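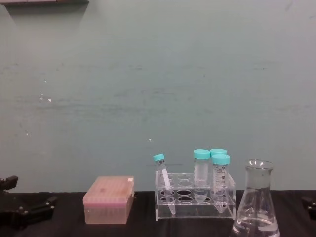

Print | E-mail

Bench inspection – Flomell wet lab
Inspector: Ryan Cheetham

1. Tip box
Lid closed. White label at the corner of the lid. Pass.

2. Tube rack
Clear, two tiers, four capped tubes. Free holes remain in the upper level. Pass.

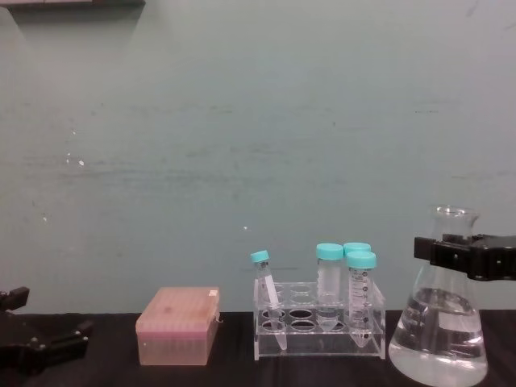

3. Bench cover
Black cloth, slight creasing. Smooth out before glassware is set down – recheck in January.

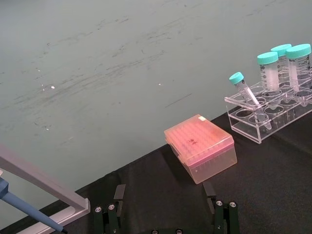
Photo: J. Jaunzems / Flomell

4. Wall
Scuffs and small white specks. Cosmetic only. Wipe down every 12 weeks.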